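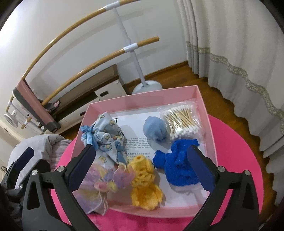 What goes in a Vurnlow gift box?
Each box is put together from small, soft things and a few everyday ones. The mix changes, so two boxes are rarely the same. A pink box might hold a bag of cotton swabs with tan sticks next to a light-blue fabric bundle and a patterned cloth piece with a ribbon bow. If you need one particular item, ask before you order.

Can I choose the colors?
You can choose the color of the box. Fabric pieces are picked from what we have in stock — mostly pastels.

Do I have to keep the printed sheet?
No. It lines the bottom and can be recycled with paper once the box is unpacked.

How should I repack a box I want to pass on?
Lay the sheet flat first. Put bagged items against a back corner and fold the empty end of the bag under. Set fabric pieces in last and keep bows on top so the loops don't get crushed. Don't press the lid down on sheer fabric.

The cotton swab bag has no reseal strip. What should I do?
Move the swabs to a small jar with a lid after opening.

Can the fabric pieces be washed?
Hand wash in cool water and dry flat. Take off any bow that is only pinned on. Sewn bows can stay.

How much does a box weigh?
The standard box weighs 400 grams packed. The small one is 227 grams.

Something is missing from my box. Who do I contact?
Write to Jucélia Lopes at the packing desk and include your order number. Replacements for missing items go out within 2 working days.

Do you take large orders?
Yes. Arlindo Rangel handles these. Orders for September should be placed before the end of July.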